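Materials and Play, Handout 4
Sorting by shape: what do the blocks teach?

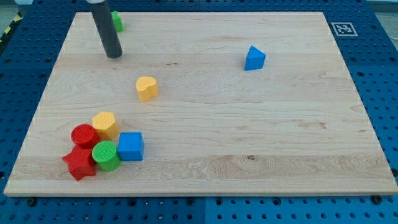
Fig. 1. Assorted shape blocks on a maple board, several of them gathered at the lower left.

Course code 2212. Notes by Jhonatan Londoño. Please read before the workshop on October 25, 2023, and bring your own set of blocks if you have one.

1. The usual claim

Every catalogue says that shape blocks "teach shape". The Skistard brochure says it twice on one page. I would like you to be suspicious of that sentence. A child who picks up a star and calls it a star has learned a word, and may have learned it from a biscuit. Whether the block did any of the work is a separate question, and I have seen very little that answers it.

The block itself is a muddle too. We say "hexagon" for a thing that is a prism with a hexagon for its top. We say "circle" for a cylinder. Adults slide from the solid to the flat shape without noticing, then mark a child down for saying that the cylinder is a tin. Tin is a perfectly good answer.

2. Colour gets in the way

Look at Fig. 1 and try to sort it quickly. Most people go for colour. The yellow heart and the yellow hexagon end up together, and so do the red star and the red cylinder, and it feels like a job done. Now try it by shape. The red cylinder belongs with the green one, and the star has to go elsewhere.

In a set where each shape has a colour of its own, the two sorts give the same piles and you can't tell which one the child was using. Tinel sells a set like this and calls it "clear for beginners". Clear to whom? If you want to know what a child is attending to, colour and shape have to pull against each other somewhere in the set, as the cylinders do here.

Texture makes a third way to sort, and it is usually forgotten. Both cylinders in the cluster have textured tops, the red one dotted and the green one ridged. A child who sorts with fingertips may produce piles that look wrong to you and are completely consistent.

3. Standing, lying, leaning

The star lies down, the blue triangular prism stands with a corner up, and the red cylinder leans a little against the hexagon. Does the way a block rests change what we call it? For adults, hardly ever. For small children it can, and the triangle is the standard trouble. Turn it point down and some of them will tell you it has stopped being a triangle.

I used to repeat that as settled fact. In April I tried it at the Troncombe nursery with 13 children and got a mess - several changed their minds when I asked again, which may only mean that they thought I wanted a different answer. Treat it as something to test.

4. Is a group a group?

Blocks close together get read as a set. The heart, standing apart, gets read as the odd one out. Neither reading is safe. Before you write "child grouped the blocks" in an observation, ask whether you saw any grouping or only blocks that were near each other. Nina's sample observation from last term (in the shared folder) makes this slip in its second line, and she has kindly let us use it.

5. For the workshop

Work in pairs. One of you sorts a set without speaking, the other writes down the rule you think is being used. Swap after 2 rounds. Don't tell your partner the rule until both sheets are finished.

Then write a short paragraph on any sort where the guess was wrong. I am much more interested in those than in the ones you got right - please don't tidy them up before handing them in.

Reading: chapter 4 of the course reader. The section on "natural" sorting order is weak and we will argue about it.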